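Home | Posts | Projects | Reading List | About

Notes from the robotics club, fall term

11/11/24
5 min read
Print this post | E-mail this post

We are two months into the fall term, and I said I would write up what the club is doing before I forget the details. Last year I waited until June and had to piece it together from commit messages.

For anyone new to this blog, I'm a second-year student and I help run the software side of our robotics club. We don't own a robot arm. We have a shared desktop with a decent graphics card, a closet with old drive motors in it, and access to a simulator. This year we entered the Pilisora student challenge, and the entire first round is done in simulation. That suited us.

The task is kitchen cleanup. Your program gets a table with dishes and food on it, and a list of instructions such as "move the pot to the counter" or "put the apple on the plate." The robot model is supplied and everyone has to use the same one. The rooms change between runs — different wallpaper, different furniture, different objects — and your code has to cope. Teams are scored on how many instructions they complete within the time limit.

We split into two groups. One group works on perception, meaning where the objects are and what they are. The other works on motion, meaning how the arm gets to them. I'm in the motion group. We named our code base Jultau after losing a long argument about names, and the perception group named theirs Onderero, and I still can't say which is worse.

The first three weeks went to setup. The simulator has a lot of dependencies and half of us were on laptops that couldn't run it at a usable speed. In the end we put it on the desktop and made a sign-up sheet. People queue their jobs in the evening and look at the results the next day. I would have liked to do this from the first meeting, but we all wanted to see it running on our own machines.

After that we started on reaching. The plan was simple: pick an object, work out a pose for the gripper, move there, close. With one object on the table it was fine. With several it got harder, and the trouble was almost always the length of the arm. We had been planning for the gripper and checking that the gripper didn't hit anything. The rest of the arm was being ignored, so it would go straight through the spot where a bottle was standing.

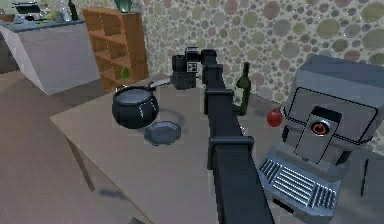 The fix was to check every segment of the arm against every object, at every step of the planned path. This is standard and it is in the textbook chapter we were told to read in September. It made planning slower. Our first version took so long per instruction that we ran out of time on most runs, so we wrote a cheaper test that goes first. Each object gets a plain box around it, each arm segment gets a box too, and only if the boxes touch do we run the full check. That got us back under the limit.

Pots are the other thing we have spent a lot of time on. A round body is hard to grip from the side, so you want the handle, and the handle can point anywhere. If it points toward the robot, good. If it points away, the arm has to go over or around the pot to reach it. We now generate a set of possible grips along the handle and score each one by how much the arm has to bend and how close it passes to other things. It works better than the single fixed grip we had before, but it still picks odd ones now and then.

We ran a full batch last week. It was 967 runs, which was as many as the desktop could finish before someone else needed it. The motion code failed on 288 of them. I went through a share of the failures by hand and sorted them into three kinds:

Knocked something over on the way in.
Reached the object but closed on nothing.
Never found a path and gave up.

The second kind was the most common in the ones I looked at, and I think part of it belongs to perception. If the reported position of a handle is off by a small amount, the fingers close next to it. The perception group thinks part of it belongs to us, for approaching too fast and not correcting at the end. Both are probably right. We're going to log the true position alongside the reported one for the next batch and see.

Dark objects on a light table turned out easier than I had guessed. Glass is worse. The perception group has started training on more bottles and I'm told the numbers are moving.

A few practical notes for other student teams:

Save the random seed with every run. We didn't for the first week, and we had failures we could never reproduce.

Write down which version of the code each batch used. A shared spreadsheet is enough.

Look at the renders as well as the score. Some of our "successes" had the arm passing through the edge of the table because we had left a collision setting off.

Membership is at 17 right now, up from last year, and most of the new people had never programmed a robot before. We pair them with someone who has and give them one of the failure types to work on. That has gone better than the lectures we used to give at the start of term.

The first round submission is due before winter break. If we get through, the second round is held at the Ebihara lab on real hardware, and we'd have to learn how much of this carries over. I expect the approach speed will need to come down a lot — our arm moves quicker than I would want to stand next to.

Next on my list is the path search giving up too early. I have a branch with a longer timeout and a better starting guess, and it's in the queue for tonight.

Print this post | E-mail this post
Older posts | Newer posts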